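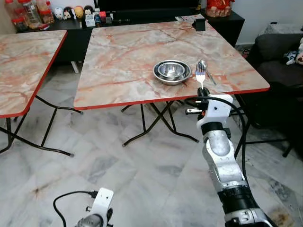
Stainless steel bowls and cutlery on one of the folding tables at Gornbridge.

Tableware for the Misturley lunches

Members are advised that the lunch club will resume in the Gornbridge room on 2019-11-25, with places for 24 at each sitting. The folding tables will be laid before doors open, and each guest will be given a bowl, a fork and a spoon. Bowls should be returned nested, with the smaller inside the larger, and cutlery placed separately in the tray by the sink. Table tops are to be wiped down before the legs are folded.

Offers of further bowls and spoons would be welcome and should be addressed to Lieselotte Stüber at the Kinmont office. The tables may also be borrowed by member groups on two days' notice.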